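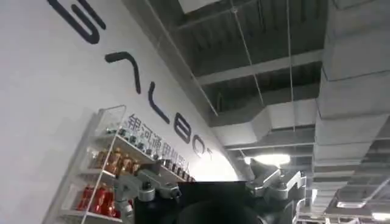 View from the wrist camera, with the shelving unit at lower left and the GALBOT lettering on the wall.

Grade the log, and let the demo be a demo

29/01/2018

The student manipulation project at the MacDonald program has one public event a year, and the event decides most of the grade. A team brings its arm to the shelf, an operator reads out an item, and the arm is expected to pick it and set it down on a tray. Each team gets 6 runs. The runs are scored by two judges with a paper form. The score goes into the gradebook with a weight larger than the design report, the code review and the test log put together.

I have supervised teams in this course and judged the event, and I think the weighting is wrong. My argument is narrow. The event should stay. It should count for very little. The bulk of the grade should come from the record of attempts that each team keeps from September onward.

Start with the arithmetic. One team this year logged 1587 pick attempts before the event. Its public score rested on 6. If a system succeeds nine times in ten, it will complete all 6 runs a little more than half the time. A system that succeeds eight times in ten will do it a little more than a quarter of the time. These are plainly different systems, and one of them took a good deal more work to build. An event of this size can't tell them apart with any confidence, yet the form reports a score to the nearest point and the gradebook treats that point as real.

The usual reply is that a sample this small is unfair to everyone equally. That is true and does not help. A noisy measure given to all students is still a noisy measure, and students adjust to it. They have learned that the event rewards a system tuned to one shelf, one set of bottles and one kind of light. In the last two weeks most teams stop working on perception in general and begin measuring the shelf. Positions are written into the code as constants. I have read a file in which the height of the middle tier appeared as a fixed number in four places, each slightly different from the others, and the team scored well.

Hard-coding a shelf height is a reasonable choice for someone who wants to pass. I don't blame the team. The form did not ask how the arm knew where the tier was, so the team did not spend time on it.

Consider what the wrist camera takes in at a shelf. The bottles fill a small part of the view when the wrist is tilted up. Much of the rest is white wall, lettering, ceiling ducts and light fixtures. Glossy bottle shoulders and clear side panels are a hard case for most of the depth sensors a class can afford. Part of the gripper is in the image too, and it can cover the lower part of a bottle at the moment the software wants to find its edge. These are the problems that a course in manipulation exists to teach. A student who has dealt with them can explain the choice of exposure, the mask applied over the gripper, and the rule for throwing out a bad depth reading. A student who has measured the shelf with a tape can't explain any of it and has no need to.

The log shows the difference in a few minutes of reading. Our template is plain. Each line has the attempt number, the item requested, the starting pose, the software version, the outcome and a free text field for the cause of failure. Teams using the Trultar logging tool get the first four filled in without effort. Teams using Wutix have to type the starting pose by hand, which they dislike and sometimes skip. The outcome and the cause have to be entered by a person in both cases.

The cause field is the most informative item that any team hands in. Early entries tend to say "missed" or "dropped." By the middle of the term a good team is writing entries such as "grasp point 8 mm low, calibration last done before the bracket was changed." That sentence shows that the student knows the calibration depends on the bracket, knows when each was changed, and has ruled out other causes or is in the process of doing so. The public event contains nothing of comparable value. On the form, the same failure is a zero in a box.

There are three objections that deserve an answer.

The first is that logs can be faked. They can. So can reports, and we grade those. A false log of any length is harder to write than a false report, as it has to agree with the version history, the recorded joint positions and the booking sheet for the arm. A spot check takes an instructor under an hour per team. Pick ten entries and ask for the matching recording. Ask the team to repeat two of them. A team whose log claims a high success rate from arbitrary starting poses should be able to show it from a pose the instructor picks on the spot. I would write this check into the syllabus so that it surprises no one.

The second is that grading a log rewards volume. This would be so if we graded the number of lines, and I would not. A team with 400 careful attempts and a clear account of its failures should get a better mark than one with 4000 attempts run overnight from the same pose on the same bottle. The rubric I propose looks at spread of conditions, quality of the cause entries, and whether changes to the system follow from what the entries say. The success rate is in the rubric too, at a modest weight, and it is computed only over attempts with varied starting poses. Volume appears nowhere.

The third objection is the strongest. Engineering work in the outside world is often judged by a demo, and a course that hides this does its students a disservice. Pressure is part of the job. A team that has never had to run its arm in front of strangers, on a schedule, with the emergency stop within reach, has missed something. I agree with all of this, and it is why I would keep the event. But experience of pressure can be had without tying a third or more of the grade to it. Students were nervous enough in the years when the event was ungraded, and in those years they tried harder things. I recall arms reaching for items at the back of a tier. Under the present form an item at the back is worth the same as one at the front, so the front is where everyone reaches.

There is a cost on the staff side. Reading logs takes longer than adding up two paper forms. My estimate is an extra two hours per team over the term, mostly in the middle when the entries start to carry real content. Some of that could be recovered by dropping the second written report, which repeats the first with newer figures. The Disine simulator assignment could also go. It was added to give students practice before the hardware was ready, and the hardware is now ready in the first week of the course.

One practical point is worth settling whatever happens to the weights. The event rules should allow the shelf to be moved by a hand's width and turned by a few degrees before each run, with the change made by a judge. It needs no new equipment. It would make a fixed shelf height and a fixed shelf angle much less useful, and it would bring the event closer to what the teams claim their systems can do. The rules now say the shelf "shall remain in its marked position," a line carried over from a year when the arm's base was not bolted down and the shelf was the only reference available.

My proposed weights are as follows. Log and spot check, 45 percent. Design report, 25 percent. Code review, 20 percent. Public event, 10 percent, given in full to any team that completes one run safely under the revised rules. The safety requirement stays exactly as it is: a team whose arm strikes the shelf frame stops for that run and does not resume until a judge has checked the joints.

The change could be made for the class that begins in September. The log template exists, the booking sheet exists, and the recordings are already kept until the end of term. The rubric for cause entries still has to be written, and I have a draft of it that other instructors are welcome to mark up.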